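Two Hands, One Bowl: Notes from the Bradbridge Manipulation Project

Posted in January by Maja Nowicki
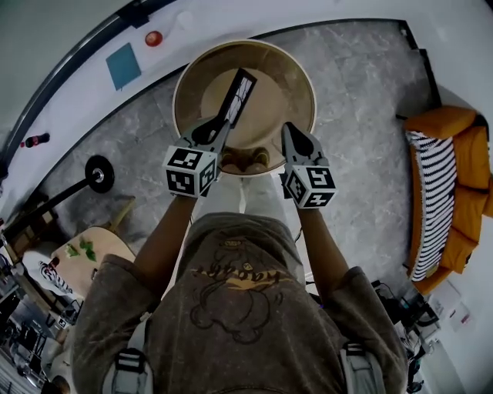 Carrying the bowl with both hand-held grippers, marker cubes visible.

The student manipulation project at Bradbridge has now completed its first term of demonstration recording, and I have been asked by several members to set down how the work is organized. The views in this post are my own.

The project has 21 members this year. Each is assigned to a pair, and each pair is responsible for one household task. My partner, Jarlath Ó Dubhghaill, and I were given the two-handed carry: lift a large bowl with an object inside it, move it from the table, and set it down elsewhere without tipping it.

The task proved harder than its description in the handbook. A wide, smooth rim offers little to hold. If one finger presses harder than the other, the bowl turns, and whatever is resting in it slides toward the weaker side. Our early recordings were rejected at review on these grounds. Ita Moriarty, who reviews for all pairs, also returned a number of takes in which a wrist had rolled inward and hidden the printed markers. Position tracking depends on those markers, and a take without them cannot be used.

We adopted two changes. The elbows are now kept bent and close to the body, and the person carrying counts to 2 before leaving the table. Our acceptance rate improved within a single afternoon.

Sessions are limited to 20 minutes. The harness straps become tiring after that, and the quality of the motion declines before the wearer notices it. Members who wish to continue should change places with their partner.

The target for the full set is 3,000 accepted takes, shared among all pairs. Training of the first model will be supervised by Muireann Madigan, and results will be presented to the department before the spring recess. Mereana Gilchrist is keeping the sign-up sheet for next term. Pairs who want to keep their present task should tell her by the end of the month.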